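The Comeback of Wallpaper

8/28/22

The house on the corner in Godoy has four rooms downstairs and seven kinds of wallpaper. The owners counted once while they were stripping the hall, and they found the last two underneath the others. The oldest was a brown stripe. On top of it came a trellis, then small blue flowers, then a heavy vinyl that had to be scraped off with a putty knife a hand's width at a time.

They took it down to bare plaster, lived with white walls for two winters, and then put wallpaper back up.

That order of events would have surprised most decorators a generation ago. For years, wallpaper was what a buyer had to remove. Real estate listings mentioned its absence. Paint was cheap and quick, and if you picked the wrong color you could fix it the next weekend. Wallpaper meant paste buckets, seams that lifted over the radiator, and a pattern you had to like for a long time.

At Likine, a paint and paper store on the main street in Godoy, the sample books had shrunk to one shelf by the back door. They now fill a wall and two tables. The store keeps 300 patterns on hand and can order more. Most customers borrow a book, take it home for a few nights, and bring it back with sticky notes in it.

Some of the change comes down to the paper itself. Older papers were pasted on the back, folded, left to soak, and hung while they were heavy and easy to tear. Many newer ones have a backing that holds its size when damp, so the paste goes on the wall and the strip is hung straight from the roll. Peel-and-stick has brought in renters, who could never use wallpaper before. It has its own problems. It does poorly over fresh paint, it shows every bump, and on some walls it takes the paint along when it comes off. A test strip left up for a couple of weeks will tell you more than the label does.

The patterns have changed too. The papers that sell are louder than the ones people remember from their parents' kitchens. Big leaves do well, and so do birds, checks, and spots of all sizes. Animal prints have moved out of the powder room and come in colors no animal ever had.
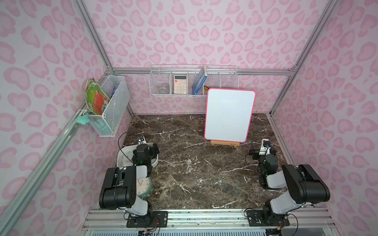
Loud patterns ask for some care in where they go. The usual advice is to start with a small room that people pass through, such as an entry or a half bath. A pattern that would wear you out over a whole evening is easy to enjoy for five minutes. Bedrooms are harder. People tend to pick a paper for the wall behind the bed, which they hardly see once they are in it.

Scale matters more than color, and it is the thing most people misjudge. A sample the size of a magazine page may show less than one full repeat. A print that looks busy in the book can settle down across a wide wall, while a small, neat one can start to buzz. Plikus, a print shop two towns over, will run off a 30-inch square of any of its designs for the price of a sandwich. Pin it up and look at it from the far side of the room – and again at night, with the lamps on.

Then there is the matter of how much to buy. Rolls are priced singly and often sold in pairs, which confuses almost everyone the first time. A large repeat wastes paper, because each strip has to be cut to line up with the one before it. On a 12-foot wall that can mean one extra roll. Check that all the rolls carry the same batch number before opening any of them. Two batches can look alike on the counter and quite different side by side.

Hanging it is slow work but not hard. Start from a plumb line, never from a corner, because corners are seldom straight. Change the knife blade often. A dull blade drags on damp paper and leaves a ragged edge that no amount of smoothing will hide.

The couple in Godoy did their own dining room over a long weekend in October. They used a dark green paper called Flollari, with ferns on it, and ended up 20 inches short above the door to the kitchen. The store had to order another roll. It came from a different batch, a little yellower than the rest. They put it up anyway, and they say guests look at the ferns by the window, where the light is better.

The hall is next. They have narrowed it down to four samples, all taped up beside the stairs, and one of them is a brown stripe.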